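Tornness tenants asked to trust a repair promise with no date on it

The town of Tornness says its renters will soon have the right to a repaired kitchen, a working heater and a landlord who answers the phone. Soon is the word the housing office used four times at its August briefing. It did not use the word when.

The plan, called the Rumell Pledge after the street where the town first looked into complaints, asks landlords to sign a one-page promise to fix serious faults within 40 days of a written request. Those who sign get a sticker for the front door and a listing on the town's website. Those who sign and then do nothing get a letter.

Fabian Haslinger, the town's housing director, called it "a fresh start between people who own homes and people who live in them." Asked what would happen after the letter, he said there would be a second letter. Asked about fines, he said the town preferred to begin with good will.

Good will has had a fair run in Tornness already. A similar pledge went out under the last council, with a different sticker, and it was dropped after two winters without a public report on how it had done. Haslinger said he had not seen any figures from that effort and did not know if any had been kept.

The figures for the new one come from the town itself. Its housing office says 327 written complaints came in over the past year, most of them about damp, heating and kitchens. It does not say how many were settled. A spokeswoman, Leonie Kofler, said the office closes a case when the landlord reports that the work is done. The tenant is not asked.
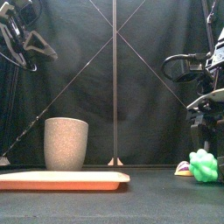 Bianka Illés rents two rooms on the top floor of a building on Rumell Street and has a closed case. Her complaint was about a kitchen sink that drained into the cabinet under it. According to the town's records, the sink was fixed in spring. According to Illés, a man came, looked at it, put a bucket in the cabinet and left.

"I suppose the bucket was the repair," she said. "I wrote back to tell them and got a message saying my case was closed and could not take replies."

Kofler would not discuss a single case but said tenants are free to open a new one. Under the pledge, that would start the 40 days over again.

Landlords don't sound worried. Rüegg, the management company that looks after more rental homes in town than any other, said it would sign at once and had asked for extra stickers. Gion Marti, its local manager, said the company already meets the 40-day goal "in nearly all cases where access and parts allow." He did not offer numbers. He also pointed out that the pledge covers only serious faults, and that the landlord decides in the first instance which faults are serious.

That line is in the text of the pledge, near the bottom. It was not mentioned at the briefing.

The town does plan to spend money. Each landlord who signs before the end of the year can claim $300 toward repairs on each home, with no need to show receipts for the first claim. Haslinger said asking for paperwork early on would scare off small owners. There is no cap on how many homes one owner can claim for, so the largest share may well go to the companies that need it least.

Junpei Sekiguchi, who ran the tenant advice desk in nearby Vadden until it closed, said he had read the pledge twice looking for something a renter could use. Vadden tried stickers too, he said, and moved to inspections when complaints kept rising. The inspections cost more and made the council unpopular with owners, but people got their heating back.

"If you can't be fined and you can't be inspected, you have been asked nicely," Sekiguchi said. "Some landlords will do it. They were doing it before."

The housing office expects the pledge to reach 2,000 rental homes in its first year. Reach, Kofler said, means that the owner has been sent the form.

Council members will vote on the money next month. The pledge itself does not need a vote, and the stickers have been printed. Illés said she had not heard from the town about any of it and was still emptying the bucket.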